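Gaketell > Living > Storage > Features

This site uses cookies to remember your settings and to count visits. Accept all / Manage choices

A Wall for the Bag
Perforated metal panels have left the workshop. Now they want to hold our tote bags, our keys and sometimes a toy. 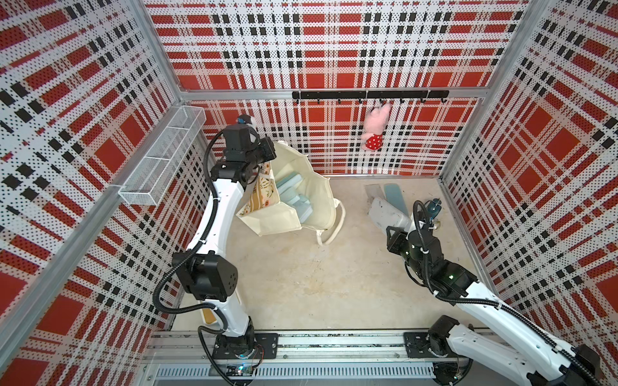
Plaid panels in red, black and white, with a hook rail at the back. A pink plush toy has taken one hook, and a canvas tote is on the floor.

In my parents' house there was a perforated metal wall in the garage, and on it hung the hammers. It was gray, and my father had drawn the outline of each tool with a marker, so that everybody could see when the pliers were missing. I did not think that one day I would discuss such a wall in terms of color.

But the wall has come inside. In January I spent two mornings in Drandley with Wim Koster, who sells and fits panels for halls, laundry corners and children's rooms. His shop is called Plistska. He opened it with 3000 dollars and one pattern, a plain cream, which he still keeps and which still sells the least.

The plaid is what people ask for. It is a strong pattern, red and black on white, and the holes make it softer, so the stripes look as if they were printed in dots. I was not sure about it. On a small sample it reminded me of a picnic blanket. On three walls at once, with silver posts in the corners, it becomes something more serious, and I have slowly changed my opinion. The floor should then be quiet. A pale beige is good, although every small smudge will show on it.

Koster has fitted 107 corners of this kind, most of them in apartments where the front door opens directly on the living room. I asked him what people hang on their walls after the first month. He answered that it is usually a bag, then another bag which is inside the first bag.

This was true in the first home we visited. The Hoarau family has a corner beside the kitchen door, in the same plaid, and on the morning I came there were four totes on two hooks. One was for the library and one was for bread. The other two had no purpose that Madame Hoarau could remember. She took them down while we talked, folded them very small, and put them in the basket. Ten minutes later her son came in and took one out again for his swimming things.

A canvas tote is a difficult object to store. It does not stand up, it has two handles and only one of them goes willingly on the hook. If you lay it open on the floor it is easy to fill, and for this reason it stays on the floor. I do it also. My own advice, after some weeks of trying, is to fill the bag on the floor and then hang it by both handles together, at the end of the rail, where it does not cover the other hooks.

About hooks, Koster has firm ideas. He prefers a complete rail to single hooks pushed in the holes, and he likes it black. Single hooks travel. You pull a coat in a hurry and the hook comes with the coat. A rail stays where it is, and because the hooks have equal distances between them, you do not have to decide anything. He fixes his rails to a horizontal bar of aluminum, never only to the panel, so the weight goes to the frame.

He also tells his customers to leave some hooks free. I found this hard to accept, as I paid for all my hooks. Yet an empty hook is the one that receives the wet umbrella, and when every hook has something on it the umbrella goes on the chair.

For the side wall he suggests a long wire basket, divided inside by thin wires. White is nice against the plaid. In a basket without divisions, the gloves, the dog leash and the letters become one material within a week. With divisions you can at least say "the second part from the door" to a person who is looking for the leash. The Hoaraus keep post in one part, hats in another, and batteries of unknown condition in the third.

And then there is the toy. In many of the homes I visited, there was something hanging on the rail which was not useful. One family had a straw donkey. Madame Hoarau has a cloth fish from her sister. A pink animal in a red outfit with white dots belongs to the same club, and with the plaid behind it, it looks almost as if it had dressed for the wall. Whether it is a pig or a bunny I leave to the reader.

The price is the less happy part. A corner of three panels with posts, rail and basket costs 2000 dollars at Plistska when Koster comes to fit it. You can do it yourself for less, but you must measure carefully, because old walls are seldom straight, and the side panels will show it. In my hall the difference from top to bottom was 28 millimeters. I had lived there for years and had never seen it. Koster saw it from the doorway, with his coat still on.

We put a thin strip of wood behind the left panel. I took the cream.

Related in Living
Baskets that fit a narrow shelf
How to wash a canvas tote without shrinking it
Plaid in small rooms: five readers write
The garage wall, and what my father kept on it
Coat hooks for people with short arms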